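Subject: Re: [shop-robots] what to budget for a second two-arm station

On Friday, Kelly Toledo wrote:

> Hi all,
>
> We have the go-ahead to price a second folding station and I'm
> supposed to have a number by the end of September. The Lovness
> quote came back with the arms as one line and everything else as
> another line called "accessories," which doesn't help me much.
>
> For those of you already running two arms over a table on clothing:
> what did you end up buying that wasn't on your first list? And did
> you go with the Guerra fingers or stay with the ones that come in
> the box? We would mostly be doing shirts, some towels.
>
> Also, is a wrist camera on each arm worth it or can I leave one off
> for the first year?
>
> Kelly

Kelly, great timing, I just finished going through our own receipts for the same reason (we're planning station 2 for next year) and I'm very happy to save someone else the digging. Long message, sorry, skip to the list at the bottom if you just want the list.

First, split that quote. Ask Lovness to break "accessories" into mounts, fingers, cables, power and spares. They did it for us in a day once I asked, and the power line was for a supply we already owned two of. If they push back, tell them your purchasing office needs it by line, which in my experience is true of every purchasing office.

Now the stuff I under-budgeted, starting with the table. I was going to reuse a workbench. Then I sat down with the arm drawings and a tape measure and saw how much width a shirt wants once you have it held at both corners with the top edge straight. You need room for the garment, and you need clear table beyond it for the next move, and the grippers need somewhere to be that isn't on top of each other. We went with a white top in matte finish and I would buy exactly that again. Glossy was cheaper and I'm so glad we didn't. The arms throw shadows on whatever is under them, and I'd much rather have a shadow than a shadow plus a reflection.

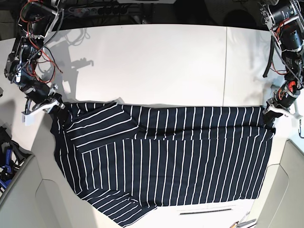

Pinstripe shirt-type garment held at both upper corners. Panel seam at upper right.

On the seam: our top is in panels and that was purely a money decision. A single-piece top was going to cost us $348 more with freight. I've gone back and forth on it. For dark cloth I don't care at all. For thin pale cloth I would like the line gone, and for station 2 I'm writing the single-piece top into the request and seeing if it survives. If you're doing towels as well as shirts, I'd at least get the price. Ask about freight before you fall in love with it, big flat things are miserable to ship.

Second thing, cables. Oh my goodness, cables. I had a single line for "cables, misc." and it was gone the first week. Every joint wants slack, every camera wants its own run, and then it all has to come back to a power strip somewhere behind the table. We use one strip at the back and I wish I had bought two and a proper tray to hang under the far edge. The tray is on the station 2 list. Sleeving too. Ours are still pretty bare along the arms and it works, but any time someone changes a motor they spend the first part of the job figuring out what is looped over what. Labels are nearly free, so put labels on the list and then please use them, I'm saying this to myself as much as to you.

Third, fingers. You asked about Guerra. We tried a loaner set and liked them, they're a really nice piece of work, but we stayed with plain ones and put the money into spares. My reasoning was that fingers are a consumable for us. On clothing you are pinching down near the table all day long, and the ends get dirty and wear. If one finger set costs what three plain sets cost, I'll take the three plain sets and a drawer to keep them in. That said, you have towels in the mix and we don't, and a thick folded hem is a different animal from shirting. If Guerra will still do a loan, borrow a set and run your own towels before deciding. Takes an afternoon. I'd trust that over anything I say here.

While you're at it, check what the gripper body looks like from the wrist camera before you order mounts. The bracket we bought first put the camera so close that the view was mostly gripper. We moved to a different one from Trarnness and it cost $130 for each arm, which hurt a little since I had already paid for the first pair. You're always going to have some gripper in the picture — you want the fingertips in there, that's the point — but you need enough cloth around them to tell what you've picked up.
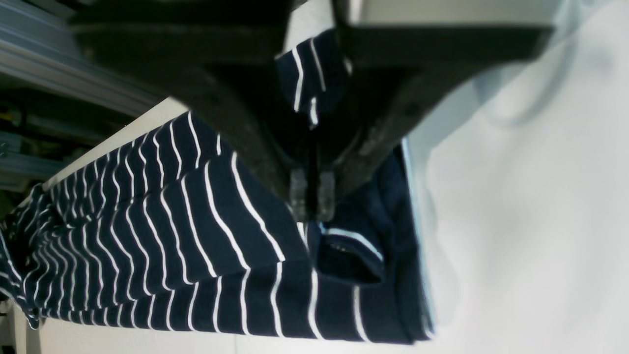
So to your question about leaving one wrist camera off the first year: I wouldn't. I know it looks like the easy thing to cut. We talked about cutting it too. But when you're picking at a bunched-up garment, the overhead view gives you the big layout and is much less help with what's right under the fingers, whether you have one layer or a fold or the edge of a cuff. And either arm may be the one doing the picking. If you only have a camera on one side you end up planning your whole routine around that side, and then you've paid for two arms and you're favoring one. Put both in. If the total has to come down, cut the overhead to something cheaper, or buy the table in panels like we did.

One more thing on this, and it's a small one: buy a few test garments with a strong pattern and put them in the budget as equipment, with their own line. Stripes are fantastic. You can see from the lines which way the cloth is turned and where it's doubled over, and people reviewing runs get through them so much faster. Solid navy next to solid navy is just a dark lump on a screen. We bought from the clearance rack and our whole wardrobe (that's what the folder is called) came to less than a single camera bracket. Get the same item in more than one size if you can.

Then tools. Please give the station its own tools! Screwdrivers, a straightedge, a couple of clamps, hex keys in whatever sizes your arms take. We started by borrowing from the main bench and things migrated in both directions. I had a polite argument with our machine shop over one driver that went on for most of a month. Our tools do still end up on the tabletop, so I'm adding a small side shelf too. You could do this from a catalog in ten minutes.

Spares, I'll be quick. We keep one spare motor of each size for the lower joints, fingers as above, and one whole wrist camera. The motors are the expensive part and I got questions about it, and the answer I gave was lead time. If a replacement takes weeks, then the rest of the station sits there for weeks too, and somebody's salary with it. That argument went over well, feel free to use it.

We looked at the Rillow service plan and passed. It covers the arms and not the grippers or the cameras, and those are the parts we touch. If you don't have anyone in-house who is comfortable opening up a joint, I might answer differently.

OK, the list, from our receipts, in the order I would put it to your boss:

Arms, two, with mounts
Table, matte white, price both panel and single-piece
Wrist cameras, two, brackets checked against your gripper first
Overhead camera and something solid to hang it from
Finger sets, at least two extra per arm
Power strips, two, plus the tray
Cables, sleeving, labels (take your number and double it)
Spare motors, one per size
Tools that live at the station, and a shelf
Test garments
Shipping, as its own line

Shipping on ours was $322 not counting the table, and I had put down zero because the quote said "included." It was included for the arms. Everything that came later in small boxes was on us.

If you want the spreadsheet, write me off list and I'll send it, it has the part numbers and also a column of my complaints that you can delete. And I'd really love to see your split quote from Lovness once you have it, because I suspect the mount price has gone up since we bought ours and I need to know before I put my own request in. Does anybody else on here have a recent one?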